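Clipboards on the bench – still worth it?
Home Workshop & Study Nook board

sultana_4
Thu 8 September
I've been clearing off the big brown table since April and I'm down to the stuff that never gets a proper home. Mostly that's one white clipboard, the little black gadget with the red panel and the blue domed thing with the cord. Do I keep the clipboard out or hang it up? Mum reckons hang it.

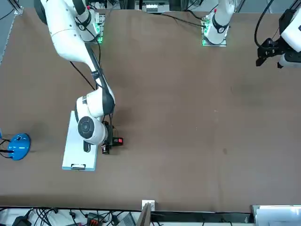

Drorcombe replied that hanging is a waste of a good hook. Leave it flat, put your job list on it and you'll use it every day. Mine's been on the bench for 2000 jobs, give or take my lying.

ullmont200
Disagree! Flat things breed. One clipboard on the table and by Friday there's mail, a mug and a tape measure on top of it. Hang it by the door.

Drorcombe
Then don't put your mug on it, mate.

sultana_4
Ha, fair. I had a go at clearing the middle anyway.

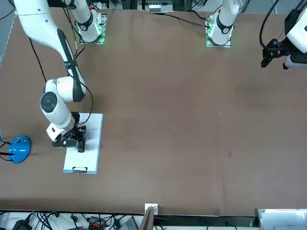
Paper is my real problem – I print 600 pages a year and lose half. A wall file from Skuston didn't help, I just stopped looking at it. So I'm leaning Drorcombe's way for now, with the clip end facing me at the near side and all that bare tabletop to the right for spreading things out. If mail turns up on it I'll eat my words.

ullmont200
Give it a fortnight. I want an update.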